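Ekik Materials Board > Coatings and Surfaces > Anti-fog film on freezer doors, how long does it last?

pindle_k
We put the Pindemard hydrophilic film on 13 glass freezer doors at the Salazar store in October. First month was fine. Now the lower third of each door hazes over after every opening and takes 30 seconds to clear. Spec sheet says 10. Is the film worn out or contaminated?

Drerkitz
Contaminated. Hydrophilic films work by spreading water into a thin sheet. Any surfactant or oil residue changes the contact angle and you get droplets again. What is the cleaning crew using?

pindle_k
Standard ammonia glass cleaner, blue stuff, paper towels.

Drerkitz
There's your problem. Distilled water and a lint-free cloth only.

arango_a
I don't agree. Ammonia at retail strength flashes off and leaves very little behind. If it were residue, the whole door would haze, because they wipe the whole door. Lower third only points to cold air pooling and a weak heater in the bottom rail. Measure the glass temperature before you blame the film.
- Arnulfo Arango

Drerkitz
People also touch the lower third more. Carts, kids, hands.

arango_a
Handles are at mid height. Measure it.

pindle_k
Measured at 7 a.m. before opening. Bottom of the glass is 7 degrees F colder than the middle on every door I tried. So Arnulfo has a point. I also cleaned one door with distilled water and it clears faster than the others, but still not to spec.

m_urrego
Then you have both. Fix the rail heaters first, then do a water break test: mist the glass and watch whether the water sheets or beads. Sheeting means the film is good and you can stop there. Beading after a proper rinse means the top layer is gone, and no cleaning brings it back.
Maritza Urrego

Drerkitz
Agree on the test. I still say drop the ammonia.

m_urrego
No argument there. One more thing on the misting - use a fine sprayer and hold it square to the glass.

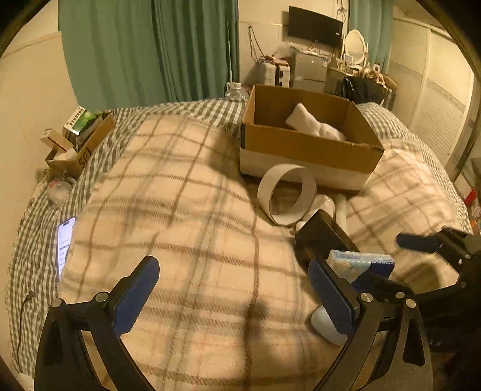
Start at the top of the door and work down, or runoff from the upper part will wet the area you haven't tested yet and you'll read it as sheeting. Let the door dry fully between runs.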